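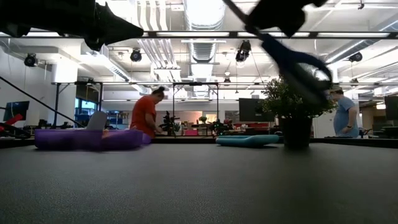

Godoy 48 Floor Loom

$1795, ships flat in two boxes
Updated 07/01/2022

I've been selling looms at Trarnside long enough to have a favorite, and this is it. The Godoy is a four-shaft jack loom with a 48 inch weaving width, so you can make a decent throw in one piece and skip the seam down the middle. I have one at home with a half-done blanket on it (don't ask how long it's been there).

What I love is the treadling. It's light! My old loom left my knees sore after an hour, and on this one I can go most of an evening. The beater swings from the bottom and lands square, and the back beam folds up with a warp still on, which matters a lot if your loom lives in the dining room like mine does.

What comes with it

Loom, four shafts, six treadles, one 12 dent reed, texsolv heddles, a lease stick pair and a threading hook. The bench is extra at $209. It's the Bridska bench with the tilted seat, and I do think it's worth having, but a sturdy piano bench will get you going.

Putting it together

Set aside an afternoon and find a second pair of hands for the side frames. Leave all the bolts finger tight until the whole thing is standing, then go around and snug them up. The tie-up cords stretch a bit in the first few weeks – just shorten them by a notch when your shed starts looking small. 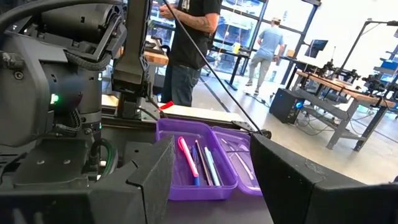
A weaver from Valtthorpe wrote to say the brake pedal was stiff for her first two warps and then loosened up nicely, and that she wished she'd ordered more heddles at the start. I'd go along with both of those. Extra heddles come in packs and fit all four shafts.

Orders placed now go out in 18 days. Local pickup is fine too – email me first so I can get the boxes down.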